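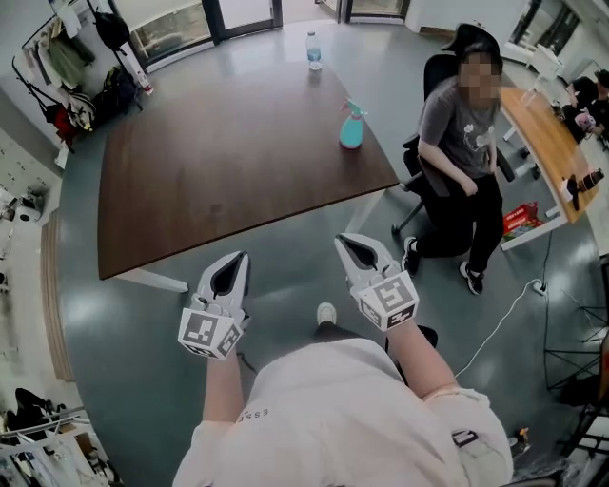

Figure 1. Two hand-held grippers with marker cubes, seen from above.

4. Rebooking Intervals and Coat Condition

4.1 Background and records used

Salons commonly advise owners of curly-coated and double-coated dogs to return at a fixed interval. The advice is given at the counter, printed on the receipt, or both, and it is seldom matched to the individual dog. The previous section dealt with how prices are set for a first visit. The present section asks whether the length of time between visits predicts the condition of the coat on arrival, and whether the way in which the next appointment is offered has any bearing on that length of time.

The records come from nine salons in Kundton and the Abugri district, all of which used the Bemico booking system throughout the period of study. After visits with no coat note had been removed, 3,538 visits remained. Each visit record holds the date, the service booked, the service carried out, any added charge, and a coat note chosen by the groomer from a short list: free of mats, light matting, heavy matting, or clipped short on account of matting. Owners' names and addresses were taken out by the salons before the records were passed to the authors. Dogs were followed by a record number only, so a dog taken to a second salon appears as a new dog. We were not able to correct for this, and it is likely that some intervals have been recorded as longer than they were.

A written questionnaire was also completed by 113 owners. It asked how often the dog was brushed at home, which tools were used, and whether the owner had been shown how to brush down to the skin. Answers were given in the waiting area, before the dog was returned, so that they would not be colored by what the groomer said at pickup.

4.2 Interval and coat condition

Longer intervals were associated with worse coat notes, as expected. The increase was gradual for smooth and wire coats and steep for curly coats. Among curly-coated dogs, the share of visits noted as heavy matting began to climb once the gap passed the usual recommended interval and kept climbing with no clear leveling off. Double coats behaved differently. Their worst notes fell in the spring shedding season whatever the interval, and a dog seen on time in that season could arrive in poorer condition than a dog seen late in July.

The area behind the ears and the inside of the front legs were the places named most often in the groomers' free-text remarks. Harness wear was also mentioned, chiefly for small dogs walked in a padded harness for much of the day. These remarks were not entered in any standard way and are reported as background only.

Home brushing had less effect than the authors had expected. Owners who said that they brushed every day did have dogs with better coat notes, yet the difference was small until the answers were split by brushing method. Where the owner had been shown how to part the coat and brush in lines from the skin outward, daily brushing made a marked difference. Where the owner had not been shown, it made very little. Groomers at several of the salons described the same pattern in their own terms - a coat that is smooth on top and felted underneath, brought in by an owner who brushes often and is surprised by the added charge.

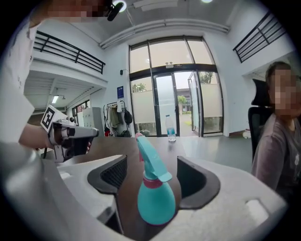

Dede Essien, commenting on an earlier draft, took the view that the interval should not be treated as a free choice, given that many owners put off a visit for reasons of cost and would return sooner if a shorter and cheaper service were on offer. The comment also asked whether a light matting note might be used more freely in a busy salon, where there is less time to check the whole coat.

Both points are accepted in part. The records contain the price charged but nothing on the owner's means, and the present data cannot separate owners who forget from owners who wait. As to the second point, the coat notes were compared between busy and quiet hours within each salon. Light matting was noted slightly less often in busy hours, which would lead us to understate the problem and not to overstate it. Heavy matting showed no such difference. A mat of that size affects the service that can be carried out and is difficult to leave off the record.

4.3 How the next visit is offered

The salons followed one of two practices. In the first, the owner was told the recommended interval and left to call or book online. In the second, the groomer named a particular day and time at pickup and entered it unless the owner declined. The Kekska salons changed from the first practice to the second partway through the period, which allowed a comparison within the same staff and largely the same dogs.

After the change, the average interval at the Kekska salons fell by 14 days. Cancellations rose as well, mostly among owners who had accepted a date far ahead and later found it did not suit them. Most of these visits were moved to another day and were not lost. The share of curly-coated dogs clipped short on account of matting went down over the same months. We are cautious about this result. The salons also put up a new notice on matting charges in the same season, and some owners may have responded to the notice alone.

Staff views on the new practice were mixed. Several groomers said that naming a date made pickup slower at the end of the day, when dogs were waiting to be returned and the telephone was in use. Others preferred it, saying that it gave them a natural moment to show the owner where the coat had begun to tangle. The second group tended to be those who worked with a receptionist. 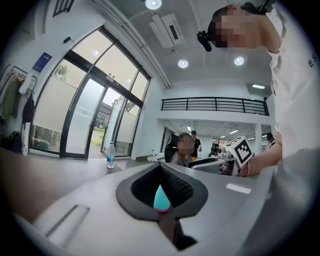 4.4 Limits of the analysis

Coat notes were made by the person who groomed the dog, and no second reading was taken. Groomers differ in what they call heavy matting, and although comparisons were kept within salons where possible, staff changes during the period could not be fully allowed for. Owners who filled in the questionnaire may also be more attentive than those who declined it. Finally, mobile groomers and owners who clip their dogs at home are absent from the records altogether. Intervals for those dogs are likely to follow other patterns, and the findings on rebooking should not be applied to them without further study.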